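Umziehen für Fortgeschrittene: Was in den Karton gehört und was nicht
Sprechzettel, Nachbarschaftsabend Flilumside, 22. Sep. 2019 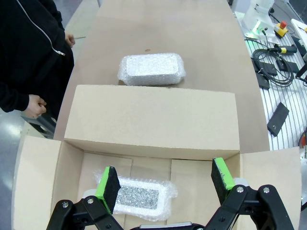
Begrüßung kurz halten. Muthoni Mohamedi danken, sie hat den Saal besorgt und den Schlüssel gefunden, in dieser Reihenfolge.

Einstieg: Ich bin 13 Mal umgezogen. Fragen, wer mehr bietet. Falls sich jemand meldet: gratulieren, Beileid aussprechen, weitermachen.

These des Abends: Ein Umzug scheitert selten am Klavier. Er scheitert am Karton mit der Aufschrift »Diverses«. (Pause. Es wird mindestens eine Person geben, die ihren Nachbarn ansieht.)

Teil 1, Bücher
Bücher gehören in kleine Kartons. Das weiß jeder, und jeder packt sie in große, weil die großen gerade dastehen. Geschichte vom Lexikon im zweiten Stock erzählen, aber ohne den Bandscheibenteil, der zieht sich. Wer unbedingt große Kartons nehmen will: unten eine Lage Bücher, darüber Kissen und Pullover. Sieht albern aus, lässt sich tragen.

Teil 2, Küche
Teller hochkant stellen, nie stapeln. Zwischen die Teller Zeitungspapier, und zwar zerknüllt. Gläser einzeln einwickeln. An dieser Stelle fragt immer jemand, ob auch Handtücher gehen. Ja. Man findet sie dann allerdings erst wieder, wenn man nass vor der Dusche steht.
Gewürze: wegwerfen. Der Kümmel von Lytvynenko, den meine Schwiegermutter uns zum Einzug geschenkt hat, ist zwei Wohnungen lang mitgereist und nie geöffnet worden. Er steht jetzt wieder oben links.

Teil 3, Beschriften
Auf die Seite schreiben, nicht auf den Deckel. Im Stapel sieht man keinen Deckel. Zimmer und drei Stichworte reichen. Bitte das Zimmer in der neuen Wohnung nennen, die Helfer kennen die alte nicht und wollen sie auch nicht kennenlernen.
Eustaquio Rosales hat im Juni alles farbig markiert, Legende inklusive. Die Legende lag im blauen Karton. Er sitzt heute vermutlich vorn und hat mir erlaubt, das zu erzählen.

Teil 4, Helfer
Zwei Leute, die pünktlich kommen, sind mehr wert als eine Fußballmannschaft gegen Mittag. Vorher fertig packen! Wer den Freunden die Tür öffnet und dabei noch eine Schublade in der Hand hält, wird beim nächsten Mal allein umziehen. Brötchen vor dem Tragen, Bier danach.

Falls noch Zeit: Nachsendeauftrag, Zählerstände, Klingelschild. Sonst auf den Handzettel verweisen, liegt am Ausgang.

Fragen aus dem Publikum. Die Frage, ob Villent oder Vastura die besseren Kartons verleiht, an Muthoni weitergeben.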